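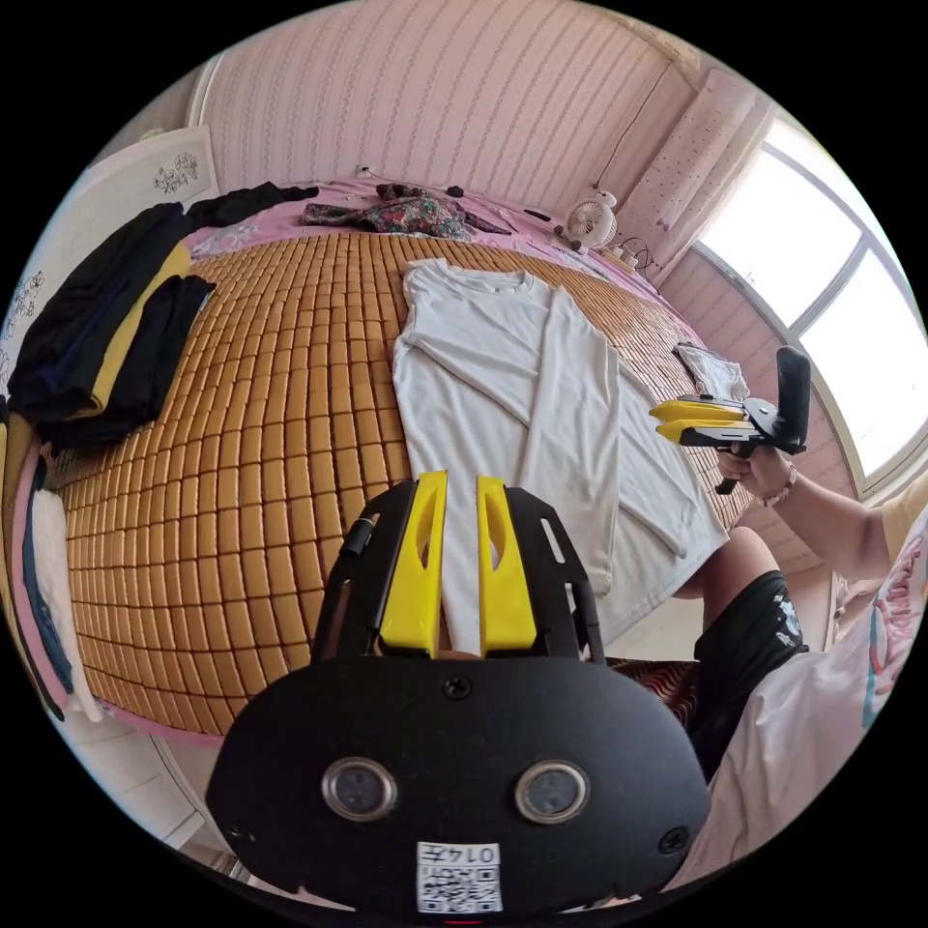

*White shirt, one sleeve folded in, one still to go.*

I promised a few of you I would write up the Onholm hand gripper kit once I'd lived with it for a while, and then September got away from me, so thank you to Cadi Hopkin for poking me twice about it. The short version is that I like it very much and I have a few grumbles. The long version needs a cup of tea.

For anyone new here, the kit is a pair of hand-held grippers. You hold one in each hand and do a chore with them in place of your fingers, and the recordings go off to help teach a robot to do the same chore. Onholm sells the pair with a charger and a carrying case for $600, or you can rent it by the month through Kaczmarczyk for $115. I rented. I am a careful person with money and I wanted to know if I'd get bored.

I did not get bored! I picked laundry for my first set of tasks, partly since it's on the list of suggested chores and partly because there is never any shortage of it in my life. Joaquín Painemal had warned me that shirts would be humbling, and he was right. My first one took 8 minutes and came out looking like something you'd find at the bottom of a gym bag. You don't realize how much your fingertips are doing for you until you hand the job over to two flat fingers that open and close.

The slots in those fingers had me puzzled at first. I think they let the finger give a little when you press down, and whatever the reason, once I learned to come in low and let the tip slide under the hem, picking up a single layer of cotton got a whole lot easier. Before that I kept pinching the sheet, the mat, and on one occasion my own sleeve.

A few things I'd tell a friend before ordering:

- Lay the shirt out flat and take your time doing it. A messy start makes everything after it harder.
- Short sessions. My wrists were done well before I was.
- Start with T-shirts. Long sleeves have opinions.

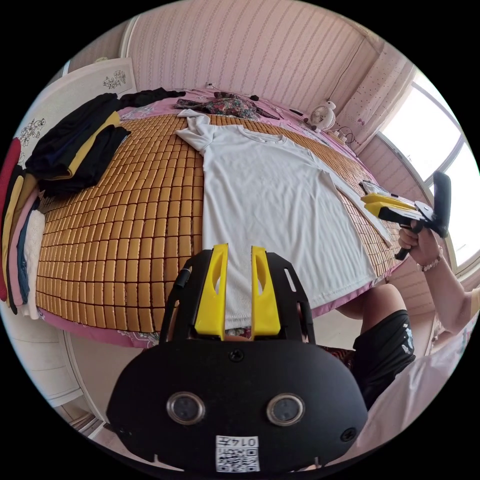 *T-shirt laid out on the mat, and the second gripper going for the sleeve.*

Now the grumbles. The guide that comes in the case is thin, and the page on syncing the two sides assumes you already know how. I wrote to support and got Lleucu Mathias, who was lovely and walked me through it - but it was a fifteen-line email that ought to have been printed in the guide. I'd also love a softer grip on the handle.

I've sent in 138 folds so far, and the later ones are pretty tidy if I say so myself. I'm keeping the rental another month and moving on to towels, then maybe socks if I'm feeling brave. Morfudd Voyle has asked to borrow my notes for her own set, so I'll type those up properly and post them here next.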